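Cutting down old jeans for summer, hem or leave raw?
Wurncombe Make and Mend Board > Clothing and Alterations

pinsandneedless
Apr 13, 2022

Hello all, I've been reading this board for ages and finally have a question worth asking. My teenager has outgrown (lengthwise, anyway) nearly every pair of jeans in the drawer, and I'd like to turn them into shorts before June gets here and we're all melting. The waists still fit fine, so it seems a shame to pass them along.

I did one practice pair last night and I cut them too short on the first leg, then had to match the second leg to it, and now they're more or less a pair of very sturdy underwear. So before I ruin another pair, how do you decide where to cut? And do you hem them or just let them fray? My mother always hemmed everything, and I can feel her looking over my shoulder.

old_bobbin
Oh, welcome! Please don't feel bad about the practice pair, I think everybody on this board has one of those tucked away somewhere. Mine became a peg bag and it's still hanging on the line.

My way is to have the person put the jeans on, shoes and all, and stand up straight while you mark the side seam with chalk. Then have them sit down, because denim rides up a good bit when you sit and that's the length they'll be complaining about. Whatever you decide on, cut two inches below it. You can always take more off.

I'm a hemmer myself. Fold it up twice, press it hard, and use a proper denim needle. Go slowly over the thick part at the inside seam, and turn the wheel by hand if the machine starts to grumble.

gravelpath
I'm going to disagree with old_bobbin on the hem, with love. A double hem on cut-off jeans always looks to me like jeans that shrank. Leave them raw! Run one line of plain stitching half an inch up from the cut so the fraying has somewhere to stop, throw them in the wash, and trim the long strings when they come out. They get nicer every time.

Also, cut them at a very slight slant, a little lower on the outside of the leg. If you cut dead straight across they tend to stick out at the sides like a lampshade.

old_bobbin
Well, I've seen those strings wrap themselves around everything else in the load, and I spent a whole evening once picking them out of a cardigan. But I do agree about the slant, and I should have said so.

tansy_on_the_hill
Can I suggest the middle road? Cut them long, fray the edge just a little, then turn it up once as a cuff and tack it at the side seams with a few hand stitches. You get a tidy edge and no machine work over that awful lump, and if your teenager shoots up again you can let the cuff down. I've done this for my own three for years and it holds up well.

On the question of thread, I use Tollo topstitch in the old gold color for anything that shows. It's a bit dear but I still have most of a spool left from when my kids were small.

gravelpath
Cuffs collect sand. That's my only objection, but we live near a beach so it's a big one!

Drilton

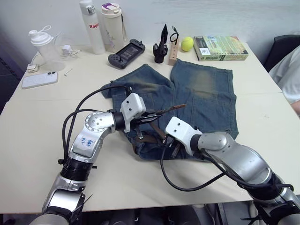
Drilton
Posts: 1,064

Faded blue is where I'd leave well alone with the dye pot, by the way, before anybody brings it up. Soft, washed-out denim is lovely for summer, and it's so much easier on the needle than stiff dark stuff. I always do my alterations on the palest pairs first for that reason.

As for where to cut, I lay a pair of shorts that already fit out flat on a table, smooth the waistband, and put the jeans underneath with the waistbands lined up. Then I chalk along the bottom of the shorts, add my allowance, and cut one leg. I fold the jeans in half down the middle and use the first leg as the pattern for the second. No standing around in the kitchen with chalk on anybody's knees, which my family were very grateful for.

I'm with gravelpath about the raw edge, sorry old_bobbin.

old_bobbin
Outnumbered again! I'll go on hemming quietly in my corner. The table method is a good one, though, and I might try it on my husband's gardening jeans.

pinsandneedless
Thank you all so much, this is so much more help than I expected. I'm going to try the table method tonight with the stitched raw edge, and do a cuffed pair on the weekend so my mother has something to approve of. Does anybody know if the leg pieces are big enough for a tote bag? I hate to throw them out.

tansy_on_the_hill
Plenty big enough if you open up the inside seam and join two together. Keep the thick outside seams for the handles.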